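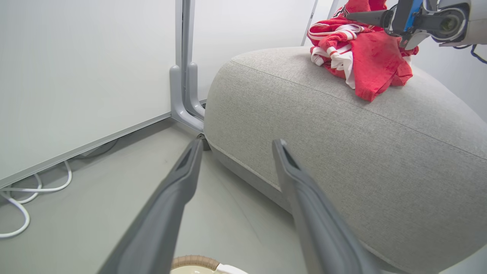

4.2 Length of stay and the choice of an upland resort

The second part of the analysis deals with the length of time visitors spend in Brirnberg and with the reasons they give for choosing it over the lowland resort of Clestden. The two places compete for the same urban market and are reached by the same trunk road. They differ mainly in height and in the way accommodation is spread through the town. Brirnberg stands at 900 metres, on a shelf below the ridge, and most of its guest houses are within walking distance of the market. Clestden is strung out along a river, and its hotels are grouped at the southern end, away from the older streets.

Earlier work on the two towns treated altitude as a stand-in for summer temperature and assumed that heat in the city was the main cause of travel. We kept temperature in the model but separated it from three other features that visitors tend to mention together: the view from the upper road, the walking paths, and the food stalls that open in the evening. These were entered as separate items in the questionnaire, and respondents could mark as many of them as they wished.

4.2.1 Sample

We handed out 1,000 questionnaires at the coach station, at the lower terminus of the Heken cable railway and at the guest houses that had agreed to take part. Of these, 791 were returned in a state that allowed them to be used. Forms were rejected when the length of stay was missing, when the respondent lived in the district, or when the same hand had plainly filled in several copies. The remaining forms cover day visitors, weekend visitors and those staying longer, although the last group is thinner than we would have liked.

Fieldwork ran through September, after the school holidays and before the first of the autumn festivals. The month was chosen to avoid the two peaks, in which rooms are so scarce that the length of stay reflects what could be booked more than what was wanted. The choice has a cost. Families with children of school age are under-represented, and retired couples and small groups of friends are over-represented. We did not weight the sample to correct for this. The only available profile of visitors across the whole year was compiled from hotel registers and leaves out day visitors altogether.

Questionnaires were issued between 8 a.m. and the departure of the last coach. Respondents who arrived by private car were reached only through the guest houses, so day visitors travelling by car are missing from the sample except where they also used the cable railway. This should be borne in mind when the shares by mode of travel are read.

4.2.2 Definition of a stay

A stay was counted in nights spent within the town boundary. Visitors who slept in a village outside the boundary and came into Brirnberg each day were recorded as day visitors on each occasion, in line with the practice of the district office. A number of respondents objected to this in the space left for comments, and some had written in the number of nights spent in the area as a whole. Where both figures were given we used the first and kept the second for a separate check, the results of which did not alter the order of the factors discussed below.

Visitors arriving on an overnight coach posed a further difficulty. The services run by Boonchu reach the station before dawn, and passengers often wait in the station hall or in a café until guest houses begin to admit them. The night of travel was not counted. A visitor who travelled up overnight, slept one night in the town and travelled back overnight was therefore recorded as a one-night stay, even though the trip took up two full days.

4.2.3 Comfort of the room and of shared areas

Comfort was included because it came up repeatedly in the pilot interviews, in which visitors returning for a second or third time talked more about their guest house than about the town. Items on the room itself covered the bed, heating, noise and the supply of hot water. Items on shared areas covered seating, lighting and the hours during which the sitting room was open. Seating was divided into hard chairs, armchairs and sofas, and low upholstered pieces such as stools and ottomans, a piece of the last kind being shown in Figure 2. Respondents rated each item on a five-point scale and could leave blank any item that did not apply.

Figure 2. Upholstered ottoman in light grey woven fabric with a welt along the upper edge; open gripper fingers in the foreground.

The items on the room behaved much as expected. Heating and hot water were rated lower in the older houses near the market, and noise was rated lower in those facing the coach road. None of these ratings had a clear link with the number of nights stayed. A visitor who was cold in the night did not, as a rule, leave early. The comments suggest that most rooms had been paid for in advance and that moving to another house was thought to be more trouble than it was worth.

Ratings of shared areas did have a link with length of stay, though a modest one. Visitors who gave a high rating to the sitting room were more likely to have stayed beyond the weekend. The direction of the effect is uncertain. Those who stay longer have more wet afternoons to fill and so make more use of the sitting room, and they may rate it more highly for that reason alone. It is also possible that the better-furnished houses draw guests who had planned a longer visit from the outset. The questionnaire did not ask how the house had been chosen, and the two explanations cannot be told apart with the present data.

4.2.4 Reasons for the choice of resort

Cool weather was the reason marked most often, by day visitors and by those staying overnight alike. It did little, however, to distinguish short stays from long ones. Once travel time had been taken into account, visitors who marked cool weather as a reason stayed no longer than those who did not. The view from the upper road showed the same pattern. It brings people to the town and is mentioned warmly in the comments, but it can be taken in on a single afternoon.

The walking paths gave a different result. They were marked by fewer respondents, and those who marked them stayed longer. The link held in each age group and for each mode of travel. It was strongest among visitors who had been to Brirnberg before, many of whom named particular paths in the comments, chiefly the ridge path and the shorter route that leads down from the Heken upper terminus to the reservoir. First-time visitors seldom named a path and were often unsure whether the ridge could be walked without a guide.

The evening food stalls fell between these two cases. They were marked most often by weekend visitors and had a weak positive link with length of stay, which disappeared when visitors arriving on the overnight coach were left out. This group tends to be younger and to spend less on accommodation, and it seems likely that the stalls matter to them as a source of cheap meals as much as an attraction.

4.2.5 Comparison with Clestden

The Clestden figures come from the survey carried out by Si-woo Tak, which used the same definition of a stay but a shorter list of reasons. Shared areas were not covered, and the comparison is limited to the items on weather, scenery, paths and food. Stays in Clestden were shorter on the whole, and a larger share of visitors came for the day. The riverside path was marked by a good number of respondents there, but without the link to longer stays found in Brirnberg. The path is level and short, and can be walked from end to end before lunch.

Tak attributes the shorter stays in Clestden to the distance between the hotels and the older streets. Our results neither support nor rule out this reading. In Brirnberg, guest houses further from the market did not report shorter stays, but the distances involved are much smaller and the range may be too narrow for any effect to show. A survey covering both towns in the same season, with a single questionnaire, would be needed to settle the matter. The effect of travel time, which has been held constant in this section, is taken up in section 4.3.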